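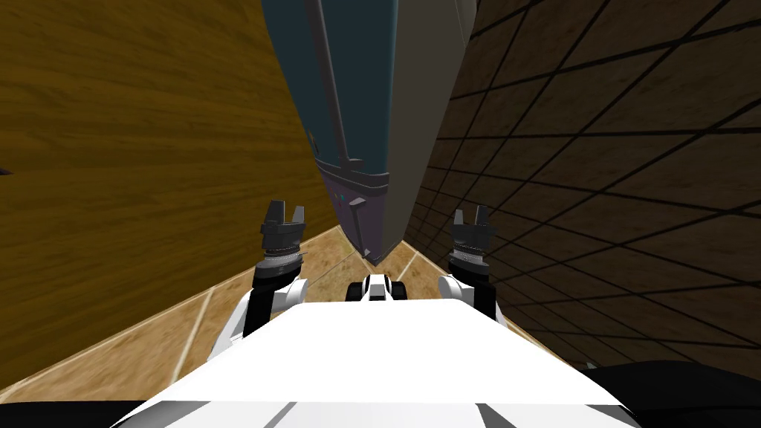
November 7, 2021
Govindasamy, Tranimeck

3.2 Gathering demonstrations

Demonstrations were recorded by teleoperation in the Rimgate simulator. The set holds 3,721 episodes, of which 177 were kept back for testing.

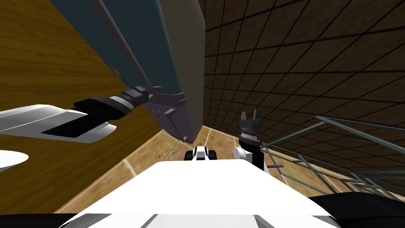
Contact with furniture is the hardest part to label. We mark its start by hand, to within two time steps. Reaches towards the lower panel of the tall cabinet, with its small coloured buttons, were labelled by a second annotator as well.

Labels are stored with the joint positions and the gripper command. 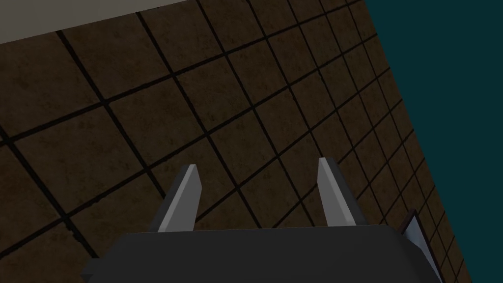 Wrist views are saved at the same rate as the head view – the Skokska loader drops any step that lacks either.

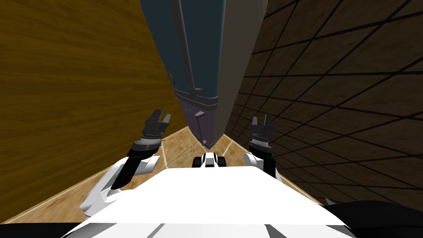

Figure 2. Views from the simulator.

Start poses vary between episodes. A start with both grippers open and raised, one on each side of the cabinet base, is treated as neutral.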